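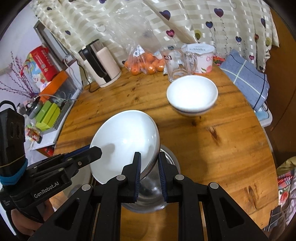
## Sadomura tea factory: notes from the September visit

Sadomura processes leaf from its own terraces and from growers in the Kuda valley. It makes steamed green tea only, up to the crude stage, and sells most of that to blenders who do the final sorting and firing. The factory opens to outside parties between the summer and autumn pickings. Our tour was led by Eun-ji Hwang, the production engineer, and began at 8.30 a.m. so that we could see a short autumn trial batch go through before the line was cleaned down.

The site is on a slope. Leaf comes in at the top, and the finished crude tea leaves at the bottom by a side door onto the lane. Conveyors handle the transfers inside each floor, and chutes do the rest. It's a noisy building and ear plugs were issued at the door. I would take my own next time, as the ones supplied did not fit under the hair nets.

### Leaf reception

Fresh leaf is tipped into a ventilated holding bay with a perforated floor. Humid air is blown up through the bed to carry off the heat of respiration. Without this the middle of the pile warms within a few hours, the edges of the leaf turn red and the batch is downgraded. The heaviest intake day of the year so far was in the first picking, at 3887 kg. The bay coped, but the fans were at full speed overnight and the last loads had to be spread by hand on sheets in the yard shed.

Each delivery is sampled for fibre and moisture before it is accepted. Growers are paid on the result, and the sheet is pinned up next to the scale. The sheet for our batch showed a fairly coarse leaf, which is normal for autumn. I asked whether the sampling is ever disputed. It is, usually after rain, when surface water has to be deducted from the weight.

### Steaming

The steamer is a Drindo rotating-drum unit with paddles on a central shaft. Three settings matter: the tilt of the drum, the speed of the drum and the speed of the paddles. Tilt has the largest effect, as it fixes how long the leaf stays in the steam. The trial batch was given 60 seconds, which puts it at the deep-steamed end. Leaf treated this way breaks up more in the later rolling and gives a cloudy, dark green cup with less astringency.

Steam is supplied by an oil-fired boiler in a lean-to at the back. Ms Hwang would prefer to run it at a steadier load, but the steamer is the only large user and demand stops dead between batches. An accumulator has been priced and put off. Condensate is not returned at present. It goes to the drain at the boiler house wall, and judging by the state of the concrete it has done so for a long time.

A cooling conveyor follows directly after the steamer. Fans above and below the mesh bring the leaf down to room temperature and remove surface water. If this step is slow the colour goes yellow.

### Rolling and drying

The rolling sequence is the usual one: coarse rolling in hot air, a heavier pressing without heat, a second hot-air stage and a final shaping stage on ribbed plates. The coarse rollers are older than the rest of the line, and have been rebuilt with new bamboo linings. The operator checks them by hand, taking a fistful through the hatch, squeezing it and watching how it opens. There is an exhaust temperature probe as well. She uses the probe to confirm what she has already decided.

The pressing stage is there to even out moisture between stem and blade. It looks like the simplest machine in the building and is the one most often blamed when a batch is uneven. A weight on an arm bears down on the leaf while the pan turns under it. Too much weight and the leaf clumps; too little and the stems go forward wet. The clumps have to be broken up by hand at the outlet.

Final drying is in an Azimi band dryer, installed second-hand. Its hour meter read 3095 when we passed it. The bearings on the return side have been changed once, and the band itself is due for replacement this winter. The guards had been taken off one end for inspection, so we were kept behind a rope and I can't say much about the air distribution.

Dust extraction on this floor is poor. The cyclone is sized for the original line and the ducting to the dryer was added later with too many bends in it. A fine green film lay on every flat surface, including the top of the control cabinet.

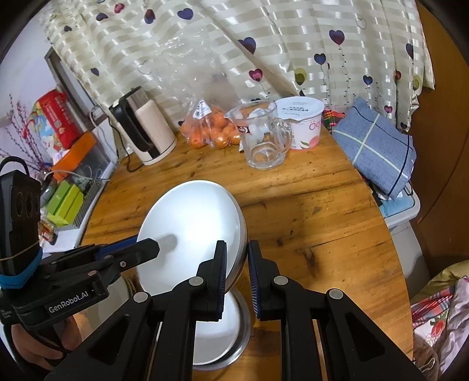

Crude tea is assessed in two parts, dry leaf first and then liquor, and the order is kept strictly at Sadomura. Dry leaf is judged for shape, lustre and evenness on a black tray under north light. The liquor is poured in plain white bowls so that the colour can be compared from batch to batch. Artificial light is avoided for both. We tasted 2 batches, the autumn trial and a retained sample from the first picking. The trial was thick and rather flat. The retained sample had kept its aroma well, and I could have drunk more of it.

### Storage and dispatch

Bagged tea is held in a cold store with a small anteroom to limit condensation. Bags are brought out and left sealed overnight before opening, so that the contents come up to ambient temperature. Oxygen absorbers are not used at the crude stage. Stock is tracked on paper cards tied to the bags, with the picking block, steaming time and a grade written in pencil.

### Practical points

The bus from Kuda stops at the bottom of the lane and the walk up is steep, with no pavement. Parking is at the upper gate only. Shoes are changed twice, once at the entrance and once more before the tasting room. Photography is allowed on the reception floor and in the tasting room but not around the steamer. Toilets are in the separate office building.

Questions I still have, sent on to Ms Hwang:

- Boiler fuel use per tonne of fresh leaf, first picking against autumn.
- Whether the holding bay humidifier is controlled or simply left on.
- Moisture figures for stem and blade after pressing, if they are recorded separately.
- The make of the cyclone.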